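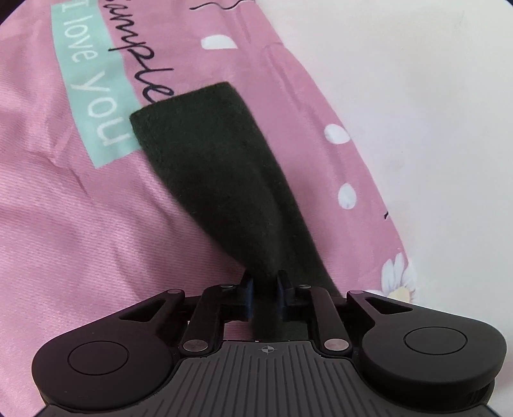 "I love you" lettering on pink printed fabric.

Workshop Notes, 3/14/19

The Van Beek wagon is back on the lift. In January we reported a vibration under load between second and third gear. The cause was driveline angle. With the body lowered, the pinion sat 2 degrees too high relative to the transmission output, and the rear joint was working outside its range.

We cut the old spring perches off the axle tube and welded on a new pair from Ronodeck. Pinion angle was set with the full weight of the car on the tires, then checked again after the springs had settled.

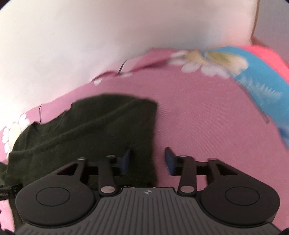
The driveshaft came out 11 millimeters too long after the change. Nosus shortened the tube, fitted new joints and balanced the assembly. Slip yoke engagement at ride height is now within the transmission maker's limit, with enough travel left for full droop.

Brake lines on the axle were remade in steel, as the old brackets no longer lined up. The flexible hose was replaced with a longer one and routed clear of the exhaust.
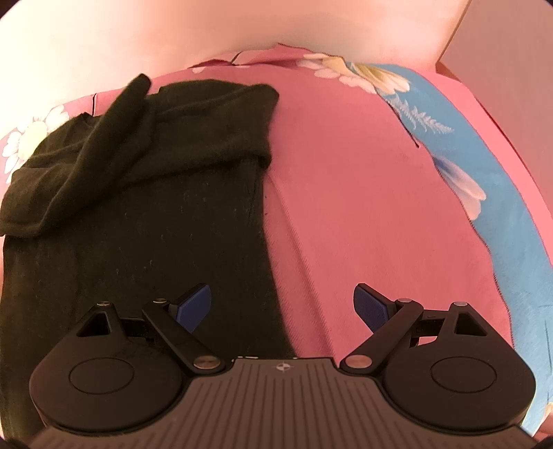
The Kulex rear shocks stay on the car. Both were tested off the vehicle and gave matching readings in compression and rebound. The lower mounts needed new bushings.

Break-in will be about 1,000 miles. During that period, owners running the same perch kit should recheck U-bolt torque twice and look for witness marks on the shaft tube. Axle oil should be changed at the end of it.

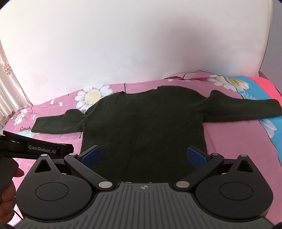 Dark knit sweater on a daisy-print bedspread.

Next issue: exhaust hangers and heat shielding on the same car.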